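[Drumstead-list] Clearing the round table before the August move
Posted by Marama Maihi, 4:40 pm
Print this message | E-mail this message | Reply to list 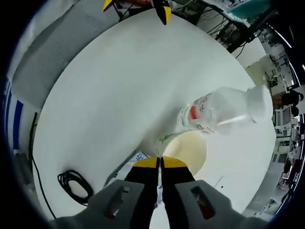
OK so, replying to Benedikt's thing below, quickly, I have a call in ten minutes.

I'm for keeping the round table. It's the only surface on our side where four people can sit down without one of them getting a corner in the ribs, and Mundmont wants 261 for a new one, not counting delivery. Ours is paid for. It just needs to be empty when the movers get to it. They will not touch a table with stuff on it, Souad asked them twice.

What I want off it:

Bottles. Clear plastic, white cap, lying on its side — if that one's yours take it home or put it in the recycling. Also cups. If you're still using it, it lives at your desk now. If it's got a green mark on the rim I don't know whose that is, speak up.

Black cable, the coiled one. Whoever wound it did a nice tight job so please don't undo it, just label it. Masking tape round the bundle, name and what it plugs into. The long black cord too. Last time we moved we ended up with 14 cords in a crate at Lilton and no idea what any of them were for, and I was the one sitting on the floor trying them in things.

Packaging. Flatten it or bin it. Blue print, white print, I don't care, it all goes. If there's a serial number on it that you need, take a picture of it first.

On the partitions: I'd leave the gray fabric ones till last. They hide the mess while we pack and Hagedorn said they can come down the same morning. Ilse disagrees, she thinks they should go first so the movers have a clear run to the door. She may be right. Ilse can you measure it?? I had a tape but it's in a box already, obviously.

Monitors are a seperate thing and I'm not getting into it here. Pascal is doing the list for those. Do not unplug anything along that row until he's been past.

Benedikt, to your last point, no, I don't think we should pay for 40 crates. We used fewer than that last time and half of them had one stapler in. Start with what's in the storeroom and see.

Marama

> From: Benedikt Reuter
> Subject: the round table
>
> Hi all,
>
> Before we spend money on this can we decide what is coming
> with us. The whole budget is 2,000 and Hagedorn takes a good
> bite out of that before anybody has lifted a thing. My
> suggestion is that the big white round table stays behind.
> It's awkward, it won't go through the new door unless the top
> comes off, and people use it as a place to put down things
> they don't want to deal with. A couple of rectangular ones
> would go against the wall and we'd get the floor back.
>
> I've also asked for a price on 40 crates, the folding kind.
> Could everyone tell me by noon tomorrow if that's too many.
>
> And could whoever has the key to the storeroom please put
> it back on the hook.
>
> Benedikt

PS the top does come off, four bolts underneath. Souad has the right wrench. I have the storeroom key, sorry, bringing it back after the call

Print this message | E-mail this message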